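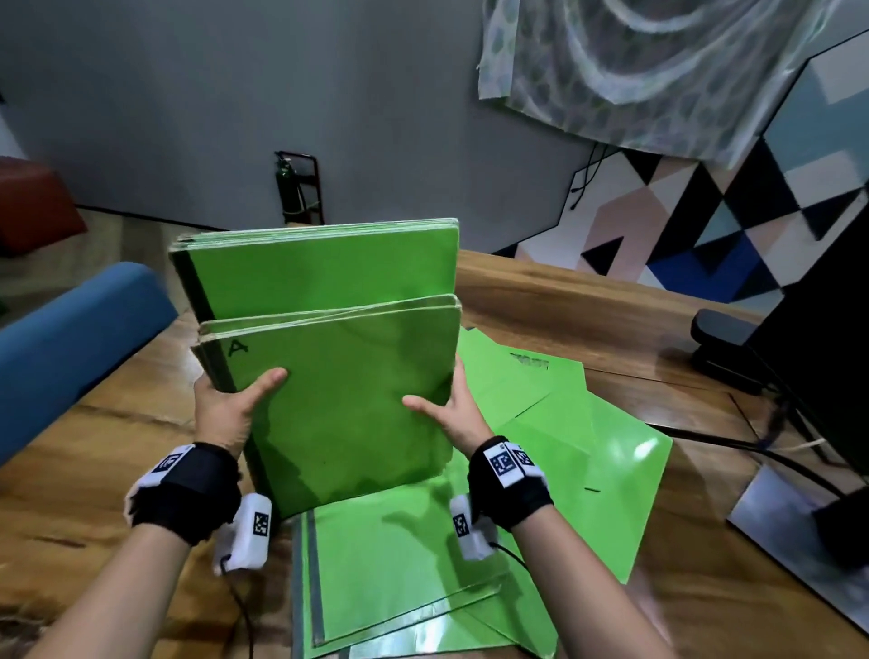
Where to eat in Trurkby with a big family group, one fussy, one veggie?
Posted by Raili Kauppinen, 6 February 2025

Hi all, need help fast. We're over in Trurkby for a long weekend later this month, staying up by the station. My father in law Kauko can't do long walks or steep steps, and one of the kids eats chips and plain pasta and that's it. One of us is vegetarian. Saturday night is the main meal, want somewhere a bit nice for that, the rest can be cheap. No car.

Looked at Vlachou but the menu online is from last summer and nobody picks up the phone. Is it still open in winter? Also somebody at work said the food market is good but couldn't remember which end of town. Not bothered about fancy. Somewhere you can hear each other talk would be great. Thanks in advance

Gudrun Kasten
Vlachou is open, yes, went in January. Closed Mondays and Tuesdays till Easter. Don't ring, they never hear it over the kitchen – walk in the day before and ask for the back room, it's the quiet one. No steps if you come in from the car park side, one nasty one at the front.

Veggie is fine there. Stuffed peppers, the big beans in tomato, a cheese pie that's enough for two. Kids' pasta isnt on the menu but they've always done it for ours with butter. Mains are large so don't go mad on the starters like we did. Puddings so-so, I'd skip them and get ice cream by the harbour if the kiosk's open.

From the station it's 400 metres, flat all the way. Turn left out of the main doors, past the chemist, then second right. The sign is tiny.

For a cheap lunch try Busta. Soup, toasties, jacket potatoes, that sort of thing. Gets packed from 12 on Saturdays and they won't hold tables, so go early or go after 2. Loo is upstairs though, might matter for your father in law.

The market is at the river end, by the old bus depot. Saturday mornings only. Good flatbreads, good coffee, the fish stall has a queue but it moves. Hardly anywhere to sit, mind. There's a bench or two along the wall and thats your lot.

Pentti Rautiainen
busta is overrated imo. chips are good

Dzifa Akolgo
Agree with Gudrun on most of it but for the Saturday I'd go to Graltent instead. Bit dearer, much calmer, and the tables aren't on top of each other. Holds 80 or so I'd guess, so a family group is no trouble, but do book, and tell them about the steps – there's a side door they'll open if you ask. Short menu, changes a lot. Last time I had leek and barley with a poached egg and it was lovely. My brother had the lamb and went quiet for ten minutes. Always one proper veggie main, sometimes two.

They want you out of the early tables by 8, so pick the later one if the kids can last. Or the 6 o'clock if they cant.

Bus back to the station stops right outside but the last one is earlier than you'd think at weekends, check the timetable at the stop. Taxis are fine if you book before pudding.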